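Plirano household waste wording list, README

Contents

Plirano is a list of everyday terms for household waste, with the bin or collection each term belongs to. It was put together for councils and housing associations that print sorting leaflets and want the same item to have the same name on every page. The list is kept by Svenja Hinrichs.

Files

terms.csv holds 300 rows, one term per row. streams.csv holds the seven collection streams. changes.txt records edits by month, newest first.

Fields in terms.csv

term: the word or phrase as a resident would say it, lower case, singular.
variant: other common wordings, separated by semicolons. May be empty.
stream: a code from streams.csv.
condition: short text, used only where the stream depends on the state of the item, for instance "if clean" or "lid removed".
source: the leaflet the term was first taken from. Values are gurkska, cozma or arnia, after the three districts.

How terms were chosen

Every noun phrase in the three sets of leaflets was copied out by hand. Phrases found in one leaflet only were kept if they named a separate item and dropped if they were a brand name. Spelling was changed to British usage. Where the districts disagreed on the stream, the row was split and the source field shows which rule applies.

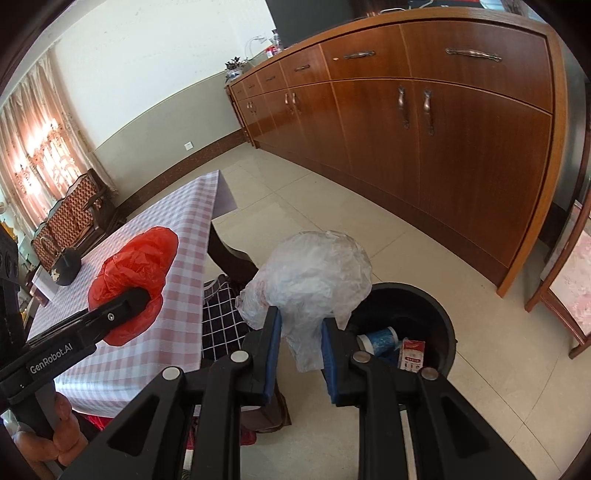 Does a paper cup go under the same term as a paper bag?

They are separate rows. "paper cup" has its own entry because many cups are lined, and two of the districts send lined paper to general waste. "paper bag" is under mixed paper in all three, with the condition "if clean and dry".

Known problems

Rules for film and soft wrapping change often. Check the five rows marked "review" in the condition field before printing.
Garden waste is thin. Arnia does not collect it and its leaflets say nothing on the matter.
The variant field mixes regional and older words without marking which is which.
Bulky items are left out.

Updating

Send corrections as a changed row together with the page of the leaflet it comes from. Corrections without a page reference are held back until one is found. The list is rebuilt each July, after the districts issue their new leaflets. Row order is alphabetical by term and is not kept stable between versions, so match on the term and source fields together.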